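The Bridge at Bloxham, and the Other Thing

The woman who runs Skaketti would like it known that the name was not her idea. It was picked by a vote among the founders, she lost, and she has now spent the better part of a decade spelling it over the phone to hardware suppliers. "I say it's like spaghetti if you dropped it," she told me. "Then they put me on hold."

Skaketti is a small charity that builds footbridges. It is run out of two rooms above a print shop, and it raises money at a pace its director describes as geological. Its third and longest bridge opened in March at Bloxham, a farming settlement split down the middle by a river that behaves itself for half the year. The span is 68 meters. On one side are the school and the clinic, and on the other side is nearly everyone who needs them.

I asked her how people crossed before.

"Three ways," she said. "There was a ford, which was fine until it rained. There was a man with a boat, who was fine until you owed him money. And there was the road bridge downstream, which took half a day, and you'd arrive at the clinic feeling a lot worse than when you left."

The boatman came up several times in our talk. He opposed the project at every public meeting, with real eloquence, and was then hired to ferry the cable across. He charged full price. She says she has never respected an invoice more.

Raising the money

The bridge was paid for mostly by small gifts. There were 736 donors in all, and the director can tell you a surprising amount about them, having written the thank-you notes herself until her wrist gave out. A church sent the takings from a rummage sale. A retired surveyor sent a check along with a page of corrections to the drawings.

"He was right about one of them," she said. "We'd put the drainage on the uphill side. I'd like to tell you we would have caught it."

Then there was the large donor, who offered to cover most of the cost if the bridge could be painted in his company's colors. The talks went on for months. Would he accept a plaque? He would accept a big plaque. In the end the company was sold, the new owners had different colors, and the offer went away without anyone having to be rude.

"I wrote a very gracious letter," she said. "I wrote four, in fact, and mailed the fourth."

What goes wrong

Most charity newsletters give you the ribbon and leave out the rest. She was happy to talk about the rest. The first load of decking came in the wrong width and sat under a tarp through an entire wet season while the supplier insisted that it was the river that was wrong. The site truck broke down so often that the crew stopped calling it the truck and called it the shed.

Drulance, the engineering outfit that did the cable work at cost, sent 2 people for what was meant to be a short visit. They stayed through the rains. One of them learned to cook over a charcoal stove and is said to have become unbearable on the subject of beans.

"They were wonderful," the director said. "They also ate everything. I have the receipts for rice, if you want to see something frightening."

I did look at the receipts. It was a lot of rice.

The worst stretch came when the anchor on the east bank had to be dug out and poured again. The first pour had cured badly, and the Drulance people would not sign for it. That cost the project 3 weeks and most of its reserve. Some of the board wanted to know whether the anchor was really so bad.

"I asked them if they'd walk across it with a goat," she said. "It's a useful question. Half of what crosses that bridge is goats. They voted for the new concrete."

Who looks after it

The part she cares about most is the part that is hardest to raise money for. A footbridge needs its bolts checked and its boards replaced, and donors, in her experience, would rather buy a whole new bridge than a box of bolts for an old one. Skaketti's first bridge got no upkeep plan at all. She went back to see it after a few years and found people stepping over the gaps with great skill.

"There were children who didn't even look down," she said. "They knew which boards. I stood there and felt about two inches tall."

Bloxham has a plan. Each household on either bank puts a little into a repair fund at harvest, and in return has the right to complain. People have taken up the second half of the arrangement with enthusiasm. The handrail is too low, or too high. The boards are noisy. The school side gets the shade in the afternoon, and is there something that could be done about that?

She reads every complaint. The ones about the handrail, she says, cancel each other out, and the noisy boards were loose, so somebody went and tightened them.

When I asked what she would have done differently, she took a long time to answer and got up to shut a window first.

"Ordered the decking from someone else," she said. "Started the repair fund before we started the bridge. And I'd have hired the boatman on the first day. He knew where the bottom was. We paid for a survey to find out what he could have told us for the price of lunch, although I suppose he'd have charged us for the survey too."
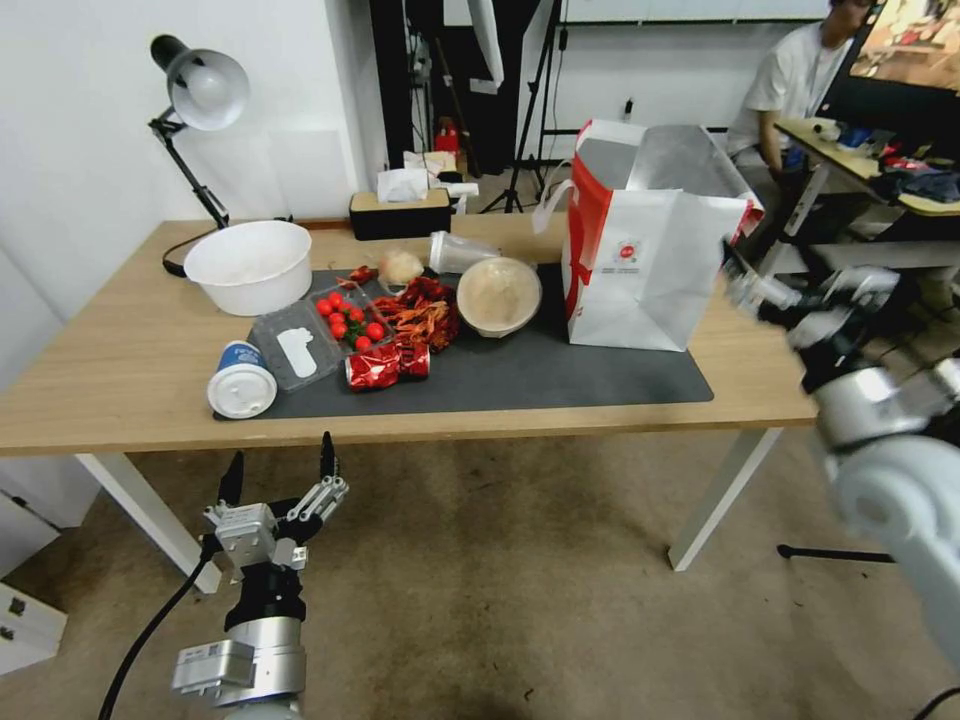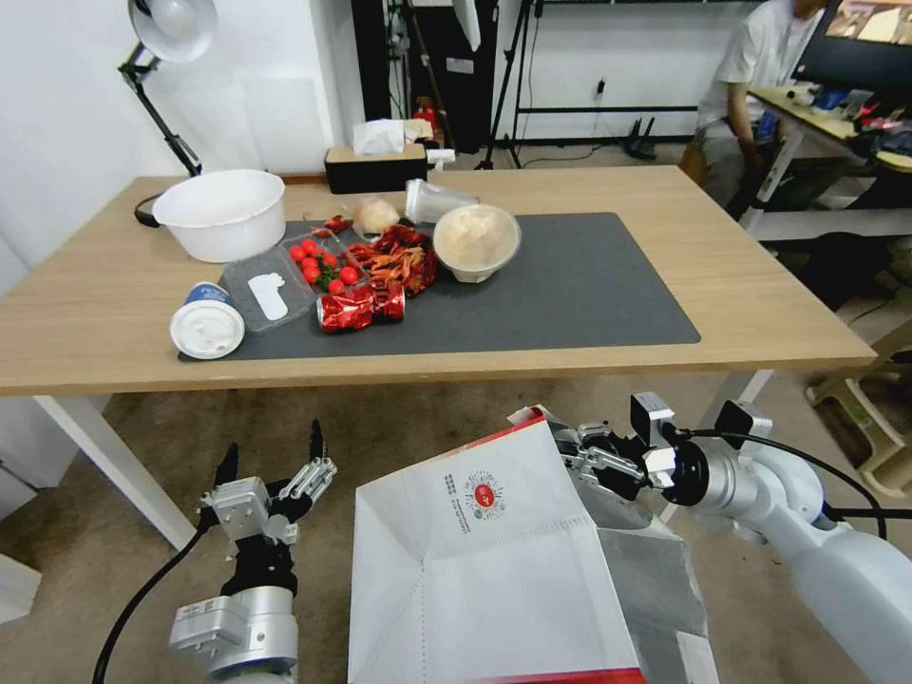 Milidico, next

The next bridge is planned for Milidico, upriver, where the banks are steeper and the opinions, from what she has heard so far, are about the same. There is a site and a drawing. There is some of the money. The retired surveyor has already been sent a copy, on the theory that he would get hold of one anyway.

She doesn't have an opening date and won't be talked into one. The last time she gave a date, it was printed on 200 mugs, and Skaketti is still drinking out of them.

"They're good mugs," she said. "They're just wrong."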